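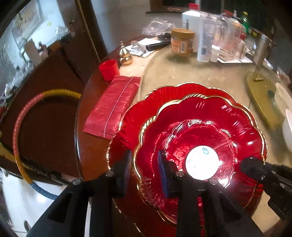

Banquet seating is a wonderfully rich source for anyone interested in how people talk across generations. Our interviews in Thampi drew on 90 adults who had grown up going to large family dinners, and almost all of them had strong views on who sits beside whom. Place settings came up often too. Scalloped red glass with a gold rim, stacked with the smaller piece in the larger, is the sort of tableware that several speakers linked with holidays, and a memory of the dishes usually led straight to a memory of the seating. Tshabalala (2000) found the same pull between objects and place in her Larnari recordings, and we were delighted to see it again so clearly.

Search this journal Enter keywords Go

Speakers from the older group described seating as fixed: grandparents facing the door, children close to an aunt who could keep order. The younger group remembered far more moving about – one woman changed chairs after every course so she could hear all the gossip.
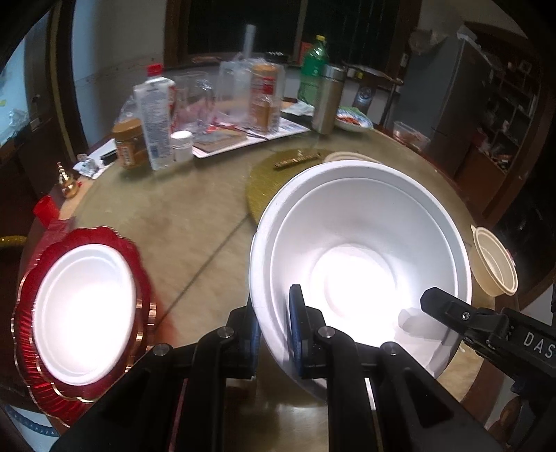
Does a fixed seat limit what children hear? Only in part, as the children in our accounts followed talk from well across the table and often retold it years later in striking detail.

The retold stories were longest where three generations sat together. Figure 3 shows a table of the round type most speakers had in mind.

Figure 3. Round dining table with a turntable.

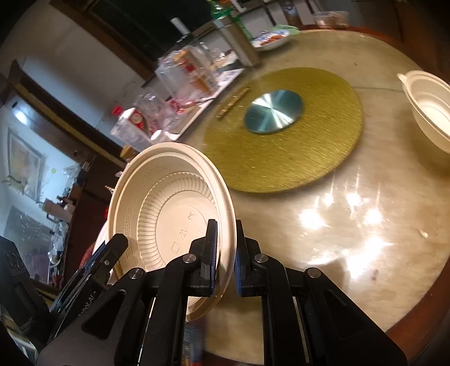
4.2 Stories told more than once

We coded 400 stories from the June interviews, and 40 of them were told by two or more members of the same family. These paired tellings are a joy to work with. Siblings agreed on the punch line and differed, sometimes fiercely, on who had been sitting next to Grandfather.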